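Two Fingers or Three: Comparing Grippers on a Desktop Arm
Project report, Robotics Practicum
Team Zolero: Tahmineh Pakzad, Arlo Van Dusen, Jessie Sutherland
Advisor: Wim De Bruijn

1. What we set out to do

Our proposal promised a comparison of three grippers, two controllers and a camera on a small servo arm. Our advisor wrote "pick one" in the margin. We picked the grippers, and kept a little of the controller work because Arlo had already started it and could not be stopped.

The question we ended up with was modest. If you have a cheap arm that does not go exactly where you tell it, which gripper forgives you the most? We named the software Vi, mainly to have a short folder name. This led to a month of confusion with the text editor.

2. Grippers

Vultitz: two straight fingers, one servo. Printed in the department lab. Opens and closes and has no other opinions.

Rerkach: three curved fingers on a shared ring. Jessie's design. Much the best looking of the set, and it took longer to assemble than the other one took to design, print and break.

The third gripper was a suction cup. It is covered in section 6, briefly.

3. Test procedure

Each trial asked the arm to pick up a foam block from one square of a three-by-three grid and put it down in another. Columns are lettered and rows are numbered, so a move is written like a chess move (A1 to C3) and can be argued about like one. A trial counted as a success if the block ended up fully inside the target square. Touching the black did not count, however much the operator pleaded.

The arm got 2000 ms to close the gripper before lifting. We tried shorter times early on, and the blocks stayed where they were while the arm carried nothing across the table with great confidence.

After throwing out trials with loose cables, dead servos and one incident with a sleeve, we had 397 usable trials. Both grippers ran the same list of moves in the same order. We did not shuffle the list, and we should have.

4. Results

Vultitz won. It was better in the middle column and better in the front row, and it was only a little worse than Rerkach in the far corners, where the arm is stretched out and sags by about 4 mm. Three fingers did help there, as they pull a block toward the center even when the approach is off. The trouble was letting go. Rerkach tended to release one finger late and flick the block sideways, often over the line. Jessie calls this a release timing problem. The rest of us have called it other things.

Nearly all the Vultitz failures were of one kind: the block was turned at an angle and the fingers came down on top of it. A wrist rotation step would fix many of these. We wrote one in December and it worked in simulation, where everything we wrote worked.

5. Setup

The table is in the student lounge, which had the only surface large enough that was not already booked. The cardboard backdrop gives the camera a plain background and cuts down on the number of people walking through our data. We checked the grid against the arm's home position at the start of each session, and after anybody leaned on the table.

The labels are printed to be read from the far side. Anyone working from the near side reads them upside down, and two of our early log sheets had to be redone for that reason. 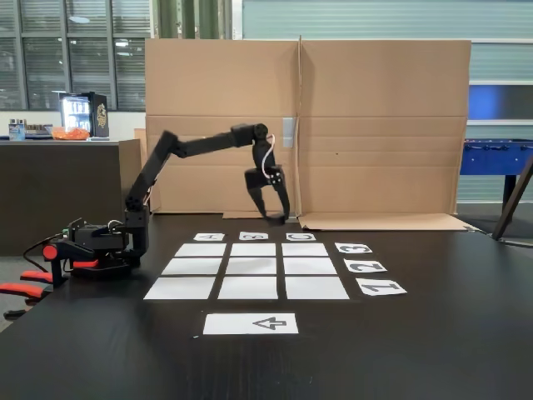
Figure 1. Arm with the two-finger gripper open, empty grid, and arrow card at the front.

6. Things that did not work

Suction. The foam is porous. Babak Rahimi from the team next door told us this before we ordered the pump.

Arlo's second controller gave smoother motion and the same success rate, so it is left out of the results and described at his request in Appendix B.

7. If we did this again

We would shuffle the moves, add the wrist rotation, and test with something heavier than foam. We would also give Rerkach a separate servo for each finger, which Jessie has already drawn and which does not fit on the arm. The log sheets and the Vi code are in the course folder. Please read the note about loose cables before running anything.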